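Lutamside chores pilot - progress note, January
To: Maëlle Girard
From: Gholamreza Vahidi

Quick one, full tables to follow. Short answer to the board's question, can a machine do the small daily jobs yet: some of them, slowly, and not without a person nearby.

553 demonstrations recorded so far against the plan. Of these 154 are table clearing and wiping, the rest folding, shelf facing and putting away. Plullham shop has agreed to let us in before opening, from 7am, so shelf work can move there.

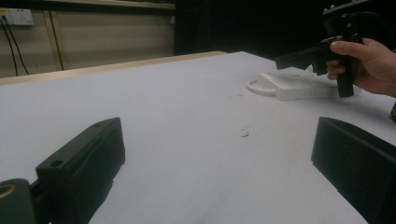

Table jobs are still the weak spot. Big items fine, cups fine. Small stuff is where it goes wrong, a few specks of dirt in the middle of a white top, or a power strip with its cord looped at one end, which the software has to learn to leave alone or work round. Mindel (the new training run) managed 96 trials last month, and crumbs were missed more than anythng else. Esfahani model did worse, dropped it.

Spend is on track. Need a decision on two things please: 10 extra recording days, and whether folding stays in. I'd cut it. Takes ages to record and the shop doesnt want it. 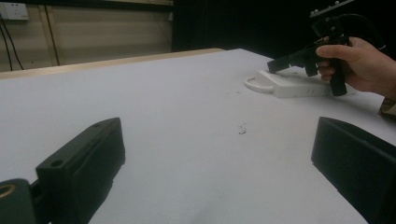 If the extra days are agreed they all go on wiping and sorting small items. Otherwise we carry on as now and report again after the Plullham visits. Costs sheet coming seperately.

G.V.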